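Cupboard clean-out notes, mostly labels and what to keep. Did ours over two nights in July, so this is rough.

**Read the label before you decant.** Once flour or cleaner is in a plain jar the warnings are gone. Cut the panel off the packet and tape it to the back. Allergens, storage, the first aid bit. Batch code too if you can, you'll need it for a recall.

**Keep the receipt.** Photo of it, phone, done. Thermal paper fades in a hot kitchen. Iresha Paul got her money back on a recalled kettle with nothing but a blurry photo of the docket. Took 7 emails mind you.

**Use by vs best before.** Use by = bin it once it's past. Best before = still fine to eat if it's not off or damaged. Pasta, rice, tinned tomatoes, all good. Shops can sell past best before as well, so check the reduced trolley properly.

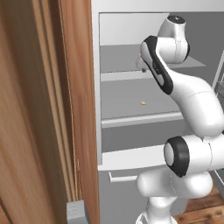

**Cleaners never go over food.** Bottom shelf or a separate cupboard, and up high with a latch if there's littlies in the house. Don't put them in old soft drink bottles, ever. Bleach well away from anything acidic, and that includes vinegar.

**Recall check.** Once a month, 2 minutes. Look up the brand on the recalls website, match the batch number, not just the name. If it matches stop using it, dont give it to the neighbour. Take it back to the shop for a refund.

**Toast and chips.** Go for golden, not brown. Keep spuds out of the fridge if you're going to roast or fry them, somewhere dark and cool instead. Soak cut chips in water half an hour then dry them realy well or they'll spit.

**Old crockery.** Chipped glaze or bright old paint on the inside, don't eat off it. Use it under a pot plant. Hashini Begum keeps pegs in hers.

**Instructions.** One folder, all the manuals, warranty card stapled to the front. Write the date you bought it on the cover in biro. Ours lives next to the tea towels.

Still to do: spice drawer, under the sink.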